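Sat 20 June, Himgate, the long room

Started at 1215, later than I meant to, because I had the wrong key for the cupboard and had to go back down for the other one. Marlene had left me a note on top of the bowls saying "please use these and not the old ones", underlined, so I have.

The pink bowls are for the Kaneko place settings. What we want to settle before October is how far apart they ought to stand, and whether a row looks better dead straight or with the middle one set back a touch. I know this sounds like an afternoon's fuss over nothing, but Theda will be laying the same thing out at Ollitz from our notes alone, and last time our notes said "evenly spaced" and we ended up with two quite different tables.

I began with them nested, lifted them apart one by one and put them down left to right. I do like the colour. On the order form it was plain "pink", and I was dreading something like bubble gum, but on white it's a dusty, old-fashioned sort of rose, a bit salmon, and paler at the rim. The outside of the middle one is paler too, more towards beige, and I'd like Theda to see it in daylight before we decide on napkins (I had been leaning towards the grey, and now I'm not so sure).

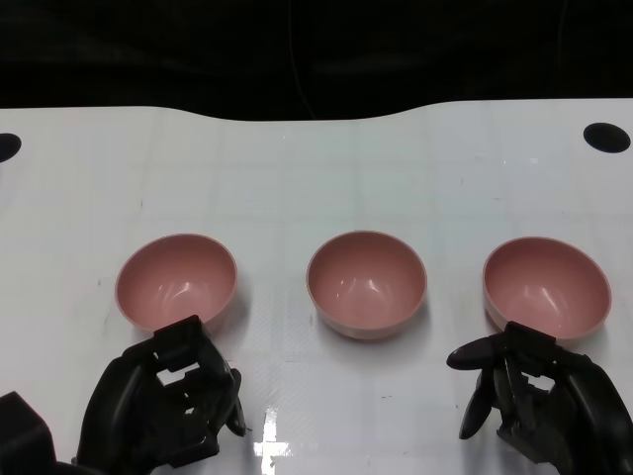 The three pink bowls in a row, middle one a little further back.

The shine is the one thing I'd grumble about. The insides are glossy and deep enough that the overhead lights show up as little white streaks along the walls, and wherever you stand your eye goes to those before it goes to the bowl. Turning a bowl does nothing, of course, it's round, and I still tried it. Switching off the lamps nearest the window would be worth a go next time if somebody can remind me which switch that is.

Spacing: I tried 200 mm between rims first, which felt like three strangers at a bus stop, and then closed it up by eye until it looked friendly. I have pencilled that distance on the back page of the Konadex folder, with a sketch. Marlene, if you're copying it out, the figure to use is the one with a ring round it.

The far side of the table needs some love before we do this again. The green cloth has wrinkled badly where it drapes over the edge, and next to the black backdrop it's so bright that you notice every crease. I'd take it home and iron it, or else swap it for something quieter. The orange-brown tray can stay where it is for now, although it does overlap the grey panel and I keep wanting to shift it.

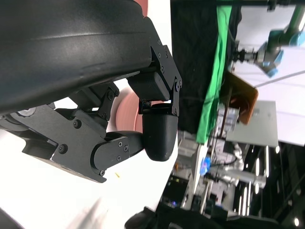

Green cloth against the black backdrop, orange-brown tray further along. To be ironed!

There's a tiny yellowy-orange speck on the white as well. I haven't worked out what it is. Wipe the whole top down with a damp cloth before setting out, please, small bits do show up on that white.

Left to do:
Iron or replace the green cloth (me)
Ask Theda about napkins, and send her the ringed figure
Find the window switch
2 spare bowls to be ordered in the same pink, Marlene has the form

Cupboard key is back on the hook, the right one this time, with a bit of blue wool tied through it.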